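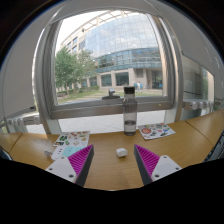 Mesa (mueble)

La mesa es un mueble formado por un tablero horizontal sostenido por una o varias patas. Se emplea para comer, escribir o trabajar. El término procede del latín mensa.

Construcción

En las mesas de madera maciza, el tablero suele componerse de varias piezas encoladas por el canto. La madera se dilata y se contrae con la humedad ambiental -- sobre todo en sentido transversal a la fibra --, por lo que la unión con el bastidor debe permitir cierto movimiento.

Véase también

Escritorio
Silla
Ebanistería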